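Workshop > Noticeboard > Calls for participants

Last updated Oct 3, 2023

Search the noticeboard Go

Wanted: people to help us teach a robot to handle laundry

We're a small group building a household robot setup in the shared workshop at Jivbridge, and we've reached the fun part. The arms move, the hands close, and now we need more people to spend evenings with us working out how a machine should deal with a coat. If that sounds like a good use of a weeknight, please read on!

The project is called Riravura. It began as a benchtop arm that could pick up socks (sometimes), and it has grown into a proper two-armed job with its own corner of the workshop. We aren't a company and there's no product at the end of it. We want a home robot that can take a garment off a rack, hang it back up and not pull the whole lot over, and we want to write down how we did it clearly enough that another shed or garage group could have a go.

We're after six new participants for a block that runs through to the end of February. You can come on your own or with a friend. Total beginners are welcome for two of the three roles below, and we mean it. One of our best operators had never touched anything more complicated than a sewing machine. 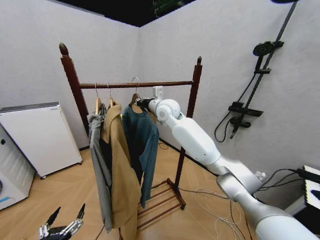 Clothes are hard. A box stays the same shape when you pick it up, but a sleeve goes wherever it likes, and a heavy coat behaves nothing like a knit. We've recorded 1117 attempts so far, and looking back through them is how we know what to change next. Most of the trouble is at the shoulders of a garment and around the hanger hook, so that's where the next block of sessions will focus.

What you could be doing

Operators run the arms through a task over and over, under supervision to start with. You'll need patience, reasonable eyesight (glasses are fine) and a willingness to repeat the same move with small changes. Training takes two evenings. If you've ever lost an afternoon to a tricky level of a video game you will be right at home.

Rack hands set up the clothes between attempts, note what happened and call a stop when something snags. This is the more sociable job, and you'll be on your feet for most of it. You don't need any technical background. An eye for fabric is a huge plus, so if you sew, costume, iron or have worked in a clothing shop, please get in touch, we'd love to have you.

The bench role is for one or two people who can already find their way around a terminal and a soldering iron. You'd be looking after cables and connectors, checking the camera feeds and keeping the session logs tidy. Some Python is needed. Experience with motor controllers would be great but we can teach you ours.

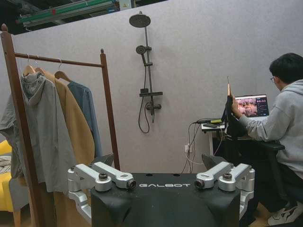

Sessions run on Tuesday evenings, with an extra one on a weekend morning when enough people are keen. Each goes for nearly three hours with a break in the middle for tea and whatever has been baked. You don't have to make every session, but we'd ask operators to commit to at least 11 over the block. The learning really does build up, and it's a shame to lose it halfway through.

What you get

There's no pay, sorry. You do get free workshop access on session nights, your travel covered within the local bus zones, and your name in the write-up if you'd like it there. You'll also get a copy of everything we record from your own sessions. Anyone who finishes operator training can book time on the arms for an idea of their own, provided a second trained person is in the room. The last block gave us a very promising towel folder and a scarf thing we still can't explain properly.

Practical bits

You need to be 18 or over. Closed shoes, please, and long hair tied back. No dangling lanyards or loose scarves near the arms. Everyone does the safety walk-through on their first night, including people who have used the rest of the workshop for years, and everyone learns where the stop button is before they learn anything else.

We record video during sessions and you may turn up in it. If you'd prefer not to be filmed, tell us when you write and we'll find you a spot that keeps you out of view.

The workshop is step-free from the Czerwiński Street side. The accessible toilet is on the same floor. It can get chilly in there after dark, so bring a jumper.

Donated clothes

We also need garments, whether or not you're joining in. Clean, adult sizes, nothing precious. Long coats, hooded things and anything slippery would be especially handy. Plain wooden hangers too if you've got spares. Drop them in the tub marked Riravura beside locker 32.

How to apply

Leave a note in the Jaltora group inbox on the members' board, or hand one in at the front desk if you're not a member yet. Tell us which role you fancy, which evenings you can do, and a little about something you've made or mended. A paragraph is plenty. We'll reply to everyone and invite you along to watch a session before you decide.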